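Search the archives
Enter keywords Search Advanced

Fultuder Shared Workshop: Members' Technical List
Filed under: Builds > Handheld Grippers > Finger Design

Subject: Re: Finger geometry for the tableware trials

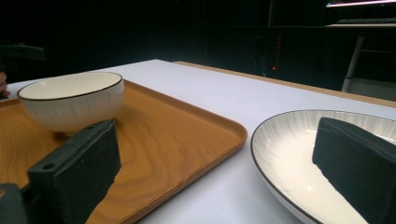 Dear members,

Thank you to Cirilo Ocampo for his detailed message, which is quoted in part below. I am replying on behalf of the build group, as several of the points he raises affect the parts order for March and should be settled on the list before any further printing is done.

> From: Cirilo Ocampo
>
> I would ask the group to reconsider the finger profile before we
> commit to a second set. The present fingers are adequate for the
> bowl. The wide plate is another matter. Its wall is low and it
> curves outward, so the finger has very little to close on unless
> the operator tilts the tool a good deal further than the mount
> was designed for.
>
> I would also like to know whether the two holes on the side flange
> are to be kept. If they are only for alignment during assembly,
> I see no need to carry them into the next version.
>
> Finally, can we agree on a number of repetitions? I have been
> working to 200 for each object and I understand that others have
> stopped well short of that.

With regard to the first point, the group agrees that the plate is the harder object and that the current fingers are thick for the purpose. A block of that depth also hides a great deal of the plate from the camera at the moment when the operator most needs to see the rim. We propose a second profile, tapered over the last third of its length, with the contact face unchanged. The bowl should be tried again with the tapered fingers so that the results may be compared. Members who have already printed the present version are asked to keep it.

With regard to the flange, the holes will remain for now. The Hivarby mount uses them to set the finger angle, and two members have built jigs around that spacing. If Cirilo or anyone else wishes to submit a mount that does not depend on them, the group will review it in the usual way. Drawings should be posted to the list and not sent to individuals.

With regard to repetitions, the figure is 200 for each object and each finger profile. Trials that end early may be submitted, but they should be marked as partial. The shared drive currently accepts 1,000 recordings per member. Brisa Hinojosa has asked that the limit be raised to 3,000, and the request has been approved for members taking part in the tableware trials. Other members should write to her directly if they expect to exceed the present limit.

A few matters of procedure follow.

The tray is part of the standard layout and should be in place for every recorded trial. It should be set to the left of the operator with the bowl toward the back, and the plate should be on the bare table to the right. Please leave a strip of table between the tray and the plate. Several submissions from the Zamora bench had the plate touching the lip of the tray, and these could not be compared with the rest.

Lighting should be directed at the tabletop. Glazed surfaces will show a highlight and this is acceptable, provided that the rim of the plate can be followed. Members working at home may use whatever lamp they have, but should note its position in the trial sheet and should not move it between runs.

Finger pads are to be wiped down before each session. The Fustano pads should not be cleaned with solvent. Replacement pads are kept in the second drawer of the assembly bench, and the sheet on the front of the drawer must be signed when a pair is taken.

Comments on the tapered profile are invited in this thread. The drawing will be posted as a separate message once the dimensions at the root have been checked against the mount. Members who intend to print their own set should wait for that message, as the root is the part most likely to change.

For the build group,
Fultuder Shared Workshop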